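Why I stopped believing the laundry label

7 min read

I have been washing my own clothes since I was a teenager and for most of that time I did what the little tag said. If it said cold, I washed cold. If it had the triangle with the cross through it, I kept the bleach away. I assumed that somewhere a person in a lab coat had tested that exact shirt and come to a conclusion about it.

I don't assume that anymore, and the thing that changed my mind was a raincoat.

The raincoat came from Zeltetti, it cost more than I like to admit, and its tag said dry clean only. My old raincoat, which was the same kind of fabric as far as my fingers could tell, said machine wash warm. So I wrote to the company and asked what the difference was. The reply said that the care instructions were "selected to protect the garment." I wrote back and asked protect it from what. They sent me a coupon.

I washed the coat on cold with a small amount of plain detergent and hung it over the shower rod. It's fine. It has been through the machine several times now and it still keeps the rain out, which a tag can't do.

Now, one coat proves nothing, and I would roll my eyes at anyone who told me otherwise. But look at it from the maker's side. If the tag says warm and the thing shrinks, you have a complaint on your hands. If the tag says dry clean only and the customer ruins it at home, that's the customer's fault. There is a strong pull toward the most careful instruction on the list, and very little pushing the other way. I can't prove that this is what happens at any given company. I just notice that I have never owned a piece of clothing where the tag turned out to be too relaxed.

Then there is the detergent. I used Drokuso for years, mostly out of habit, and the fill line on the cap is a joke. You need a flashlight to find it. The top of the cap is miles above the line, so of course everybody pours to the top, and of course the bottle runs out. The bottle promises 32 loads. I got 19 before I started paying attention. When I switched to pouring the actual amount, with a marker line I drew on the cap myself, my towels stopped feeling like cardboard. Too much soap doesn't rinse out, especially in a machine that is stingy with water, and then you go and buy softener to fix the problem you paid for in the first place. Softener on towels is another thing I gave up on. It makes them slide around on your skin and pick up nothing.

I also don't buy the whole "refresh" business, by the way. Ziltell has a spray out that is supposed to let you skip a wash. I tried it on a sweater that smelled like fried onions and ended up with a sweater that smelled like fried onions and a hotel lobby. Hanging it by an open window overnight did more, and the window was free.

What I do believe in is sorting, though less by color than people seem to think. I sort by weight. A wet bath towel beating up a thin T-shirt for an hour does more damage than a navy sock ever did to a gray one. Zippers and buckles are the other menace. I zip everything up before it goes in, I take belts out of their loops, and I check pockets, having once washed a lip balm with a full load of shirts.

And then there's denim, where the advice gets really silly. You will hear that jeans should never be washed, or only once a year, or that you should put them in the freezer. I did the freezer thing one time, in May, for a week. They came out cold. They smelled the same as before once they warmed up, and I had lost a whole shelf of freezer to a pair of pants.
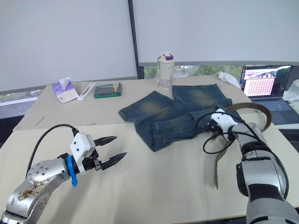
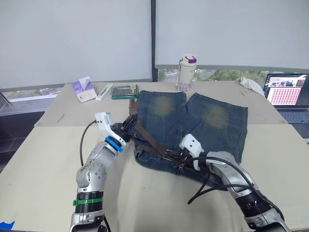 Belt still in the loops. 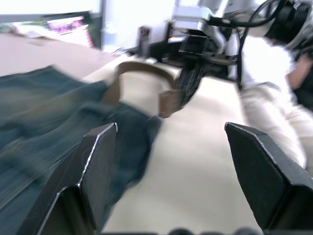
My own rule for denim is that I wash it when it's dirty. Cold water, inside out, with other heavy things, and never in the dryer if I care about the fit. Some of the blue goes every time. That is how the dye works and I have made my peace with it. The people who want to keep that dark stiff look forever are welcome to it, but they shouldn't tell the rest of us that soap is the enemy. Sweat and grit aren't kind to cotton either.

I should say something about water temperature, since my last laundry post got me a few stern emails. Yes, I know cold doesn't kill everything. For sheets when someone has been sick, or for kitchen rags, I go up to 60 Celsius, which my machine shows in both units for some reason. For the ordinary dirt of sitting at a desk and walking to the store, I have run the same shirts through cold and warm and I can't tell which is which. If you can, you have a better nose than mine.

The repair place near me, Kovačević, has a sign in the window that says they also do "garment consultation." I went in with a wool skirt and asked whether I could wash it by hand. The woman at the counter rubbed the hem between her fingers, turned the tag over without reading it and said sure, lukewarm, lay it flat. She didn't charge me. That was a better answer than the tag had given me, and it took less time than finding the symbol chart online.

So I still read labels, mainly for the fiber content, which at least tells me what I'm dealing with. Wool I treat gently. Silk I'm afraid of. Anything with a glued-on part stays out of the machine. For cotton and polyester I pretty much do what I want, and the closet looks about the same as it did when I was obedient.

The skirt came out a little fuzzy along one side seam. It may have been like that before. I'm going to wash it again next month and look more closely this time.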